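Vimlow Household Linen Word List

Vimlow is a list of words that people use for bedding, towels, curtains and table linen, with a short meaning for each. It was put together by Mahnaz Moradi and Sepehr Talebi from shop catalogues, sewing leaflets and replies to a postal survey sent out in August.

Contents

terms.csv has 1000 rows, one term per row. The columns are term, meaning, region, source and notes.
variants.csv has 275 spelling variants, each linked to a row in terms.csv.
sources.txt lists the 38 printed sources in the order we read them.

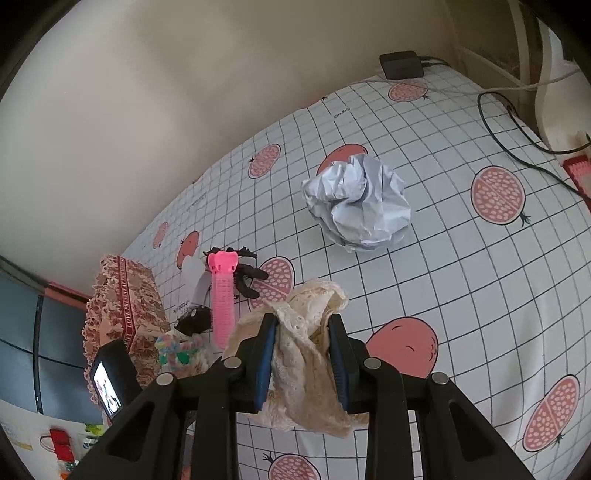

Region is left blank where the source did not give one. We did not guess from the publisher's address. Terms for patterns and trimmings are included only if a source used them of household linen, so most dressmaking words are missing.

Known problems

"Throw" and "coverlet" overlap and were split by hand. The Salehi catalogue uses "bolster" for any long cushion, and 37 rows still follow that use. Accents were lost in the first export and have been put back in terms.csv but not yet in variants.csv.

Files are UTF-8 with commas as separators. Please send corrections to Sepehr with the row number and the source.

Last updated September 17, 2024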